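Vitance Hand Gripper Kit
Set-up and recording guide

Section 4: Showing a two-handed task

This section covers recording a task with a pair of hand-held grippers. It assumes that both grippers have been charged to the base unit and paired as set out in Section 2, and that the Ultetti recording software is open on the computer. If you are driving the arms from the remote desk, go to Section 5.

4.1 Before you start

1. Clear the table of anything that is not part of the task. Leave enough room at the front edge for your forearms.

2. Plug the left gripper into port L and the right gripper into port R. Push each plug in until it clicks.

3. Lead each cable down its own side of the table. The cables must not cross in front of you.

4. Check that the white mount on top of each gripper is tight. Turn it gently with two fingers. If it moves, tighten the screw with the small key supplied.

5. Open and close each gripper fully, twice. The bars on the screen should reach both ends of the scale. If a bar stops short, run the finger check again (Section 2.6).

Caution: Do not hang a gripper by its cable. Strain at the plug can cause the signal to drop out during a recording, and the software does not always give a warning.

Note: Roll sleeves back if they slide forward over the grip. Cloth caught under the trigger will stop it closing.

4.2 Placing the items

The practice task used in this guide is moving toiletries from a basket into a cloth bag. It needs both hands and takes a short time to learn.

1. Put the basket on the left half of the table and the bag on the right.

2. Place one item in the basket. Use a tube or a small box for your first recordings. Bottles with round sides are harder to hold and are best left until later.

3. Spread the bag with its loop handles towards you. It does not need to lie flat.

4. Change the angle of the item a little between recordings. Move the basket and the bag by a few centimetres as well. A set in which everything lies in the same spot will give poor results when the arms repeat the task.

4.3 Recording

1. Hold both grippers over the table, fingers pointing down, and keep still until the tone sounds.

2. Press the foot switch once. The light on the base unit turns green.

3. Bring the left gripper down over the item and the right gripper over the bag. Move both hands at the same time if you can. Close the left fingers near one end of the item, leaving the rest of it free to pass through the mouth of the bag.
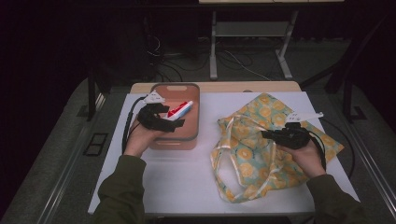 4. Take hold of the upper edge of the bag with the right gripper and lift it enough to make an opening.

5. Carry the item across and lower it into the bag. Open the left fingers only when the item is below the edge.

6. Let go of the bag, return both grippers to the starting position and press the foot switch again. The light goes out and the recording is saved.

Note: Work at a steady pace, slightly slower than you would with bare hands. Do not stop halfway to think. If you lose your place, press the foot switch twice to throw the recording away and start again.

Caution: Keep your feet clear of cables on the floor. If you need to step back from the table, put both grippers down first.

4.4 Mistakes during a recording

A dropped item does not spoil a recording if you pick it up again and finish the task. Keep these recordings and mark them "recovered" in the list. Throw a recording away if you touched the item with your fingers, if a gripper left the working area, or if the signal light turned amber at any point.

4.5 How many to record

Nearly 242 good recordings are enough for a first trial of the practice task with the Ashour arm pair. For daily use we advise 500, made by at least 2 people. Take a break when your grip begins to tire, as tired hands tend to close the fingers late.

4.6 Saving the set

1. Choose Close Set from the Recordings menu.

2. Type a name for the set and press Save.

3. Wait for the progress bar to finish before unplugging the grippers.

The set can now be loaded on to the arms. See Section 6.

Guide revised May 2020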